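Bench Weighing Records — README

Maintained by Sena Dramani for the Geltcombe weighing bench. Last edited August 1, 2020.

What is in this folder

The folder holds weighing records made on one small electronic scale, with glass vessels on the tray. There are 2,219 rows in total, divided in two tables:

trundura_weights.csv — 808 rows in the first version of our form
trundura_weights_b.csv — the rest, in the present form

The name Trundura is the name of our bench project and has no meaning in the data. Each row is one reading of one vessel. The fields are the row number, the name of the vessel, the unit, the reading before filling, the reading after filling, and a free note.

The scale

The scale is a white table model with a square tray and a green digital display on the front. It can show the weight in more than one unit. The labels are printed small under the digits, and a person in a hurry can easily read the wrong one. Please look which unit is active before you write the number. All rows in the second table are in grams. In the first table the unit must be taken from its own column, and a few rows from May are in ounces.

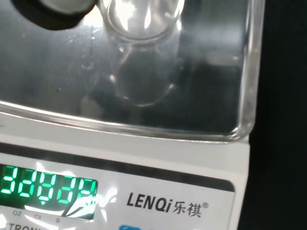
Glass vessel on the tray, with the unit labels oz, ct and g under the display.

The front panel is glossy and it reflects the lamps. When the digits were not readable with certainty, the reading is left blank and the note says "glare". Please do not fill these blanks with the value of the neighbor row. I know it is tempting, but a blank is more useful to us than a guess.

How one weighing is done

1. Switch on the scale with nothing on the tray and wait until the number stands still.
2. Wipe the tray with a dry cloth. Old scratches are no problem, crumbs and drops are.
3. Put the vessel near the middle of the tray, so that it does not touch the raised rim.
4. Write the reading of the vessel alone, or set the display to zero if you use the second form.
5. Bring the tip of the nozzle over the opening of the beaker. It must not rest on the glass, otherwise its weight is also counted.

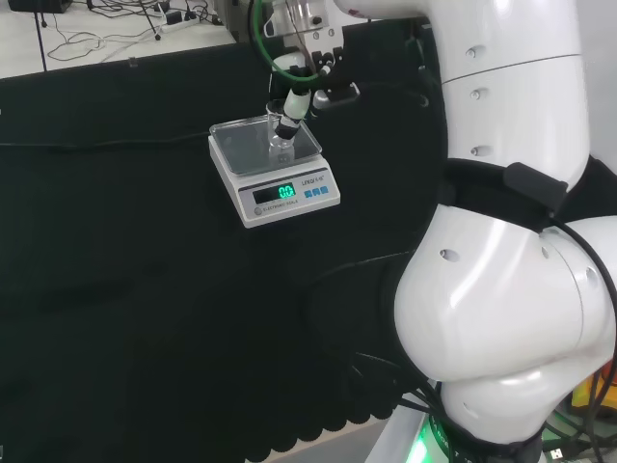

6. Dispense the portion slowly and wait again until the number stands still.
7. Write the final reading with one decimal, also when the decimal is zero. We write 0.0 and not 0.

Vessels

We used clear glass only. The beakers came from Prornby and the rounder vessels from Spahić. A vessel keeps the same name in both tables, so it is possible to compare its weight over time. Row 977 is a known mistake: the name of the vessel was typed from the row before it. I have left the row in place and marked it in the note.

Known limits

The scale was not checked with a reference weight before each session, only at the start of each month. Air movement from the door can change the last digit. The temperature of the room was not written down.

Changes

The second form has no column for the name of the person — it was removed at the request of the people who did the weighing. If you find a wrong row, please send me the row number and the table name. I will correct the note and leave the original value as it is.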